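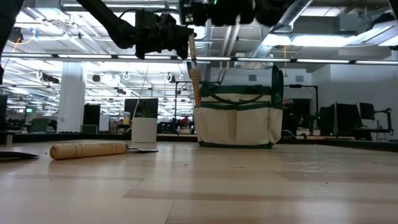

*Greifer über der Segeltuchtasche, Holzgriff des Gartenwerkzeugs in der Öffnung. Handschaufel vorn auf dem Tisch.*

# plumis-garten

Steuerung, Aufzeichnung und Auswertung für den Tischaufbau Plumis in der Gemeinschaftswerkstatt Grilbridge. Aufgabe des Aufbaus: Gartenwerkzeuge von der Tischplatte aufnehmen und in eine stehende Tasche mit Außenfächern einräumen. Das Repository enthält den Code und die Beschreibung des zugehörigen Datensatzes.

Stand: Dezember. Die Schnittstellen sind nicht stabil.

## Inhalt

| Pfad | Zweck |
|---|---|
| `steuerung/` | Bahnplanung, Greiferansteuerung, Grenzwerte |
| `aufzeichnung/` | Synchronisation von Kamera und Gelenkdaten |
| `daten/` | Episoden, nach Werkzeug sortiert |
| `auswertung/` | Skripte für Erfolgsquote und Zykluszeit |
| `cad/` | Halterungen und Greiferbacken |

Die Backen in `cad/backen_v3` sind für runde Holzgriffe ausgelegt. Für flache Teile gibt es `backen_v2`. Die Version 2 rutscht bei lackierten Griffen und sollte dort nicht verwendet werden.

## Voraussetzungen

- Python 3.11 oder neuer
- Linux mit Echtzeitkernel, sonst Aussetzer im Regelkreis
- Cadonell-Treiber für den Greifer, Firmware 2.4
- feste Kamera mit Blick auf die Tischfläche

Unter Windows läuft nur die Auswertung.

## Inbetriebnahme

```
git clone --recursive <url> plumis-garten
cd plumis-garten
./einrichten.sh
python -m steuerung.referenzfahrt
```

Vor der Referenzfahrt die Tischfläche räumen. Die Fahrt beginnt ohne weitere Rückfrage. Danach die Tasche aufstellen und ihre Lage einlesen:

```
python -m steuerung.tasche --einlesen
```

Das Skript sucht den oberen Rand der Tasche. Die Stoffhenkel sind dabei die häufigste Fehlerquelle: Ein aufrecht stehender Henkel wird gelegentlich als Randpunkt gewertet, die Öffnung liegt dann rechnerisch zu hoch. Abhilfe ist `--henkel-ignorieren`. Die Option kostet eine zusätzliche Aufnahme und ist deshalb nicht voreingestellt.

## Ablauf einer Episode

1. Werkzeug auf den Tisch legen, Ausrichtung beliebig.
2. Aufzeichnung starten.
3. Werkzeug am Griff oder am Blatt fassen, auf Sicherheitshöhe heben.
4. In die Senkrechte drehen.
5. Über der Öffnung absenken, bis der Kraftgrenzwert anspricht oder die Zieltiefe erreicht ist.
6. Greifer öffnen, Arm zurückziehen, Ergebnis eintragen.

Schritt 5 ist der kritische Teil. Segeltuch gibt nach und liefert kein sauberes Kraftsignal — ein Kontakt mit dem Rand sieht in den Daten oft aus wie ein Kontakt mit dem Boden. Die Unterscheidung erfolgt derzeit nur über die Höhe.

## Datensatz

- Episoden gesamt: 2126
- davon als Fehlversuch markiert: 217
- Zeitlimit je Episode: 20 s
- Zielumfang: 3000 Episoden

Jede Episode besteht aus einem Video und einer Datei `gelenke.parquet`. Das Feld `ergebnis` kennt die Werte `ok`, `rand`, `verloren` und `abbruch`. Alle Werte außer `ok` zählen als Fehlversuch. Das Feld `fach` ist leer, wenn das Werkzeug in den Hauptraum der Tasche gelegt wurde.

Fehlversuche bleiben im Datensatz. Wer sie nicht braucht, filtert beim Laden:

```
lade_episoden("daten/", nur_ok=True)
```

### Bekannte Mängel

- Die Deckenbeleuchtung überstrahlt in manchen Aufnahmen den oberen Bildbereich. Eine Korrektur findet nicht statt.
- Metallblätter reflektieren. Die Tiefenschätzung an der Handschaufel ist dort unbrauchbar, am Griff ist sie in Ordnung.
- Die Tasche verformt sich im Lauf einer Sitzung. Die eingelesene Lage gilt nur bis zum nächsten Umstellen.
- Die Außenfächer sind unterrepräsentiert. Ein Modell, das nur auf diesen Daten trainiert wurde, legt fast alles in den Hauptraum.
- Die Hintergründe stammen alle aus demselben Raum. Zur Übertragbarkeit liegen keine Messungen vor.

## Sicherheit

Der Aufbau hat keinen Schutzzaun. Während der Fahrt bleibt eine Person am Not-Halt. Die Grenzwerte in `steuerung/grenzen.yaml` werden nur nach Rücksprache mit Reet Lapiņa geändert, auch für kurze Tests.

## Offene Punkte

- [ ] Henkelerkennung ohne Zusatzaufnahme
- [ ] Ablage in Außenfächer mit eigener Zieltiefe
- [ ] Zeitstempel der Kamera driften bei langen Sitzungen
- [x] Greifer öffnet bei Verbindungsabbruch nicht mehr von selbst

## Beiträge

Steuerung und Grenzwerte: Reet Lapiņa. Aufzeichnung: Somtochukwu Ogundipe. Backen und Halterungen: Ladi Tijani. Fehlerberichte bitte mit Episodennummer und Ausgabe von `python -m steuerung.status`.

## Lizenz

Code unter MIT, Daten und CAD-Dateien unter CC BY 4.0.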